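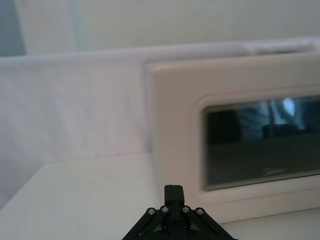
Visance Assistive Robotics Group

June 4, 2022

The group has set aside money for a second gripper and wrist camera in next year's equipment plan. So-ying Yu put in the request in March, after quotes came back from Geerts and Narkska. Geerts was cheaper but wants 124 days for delivery.

The kitchen bench work, with a white countertop appliance and a black gripper, carries on with the present kit until then. Spare bolts and finger tips will come out of the running budget. Orders over 592 pounds still need a signature from Jhair Huamán.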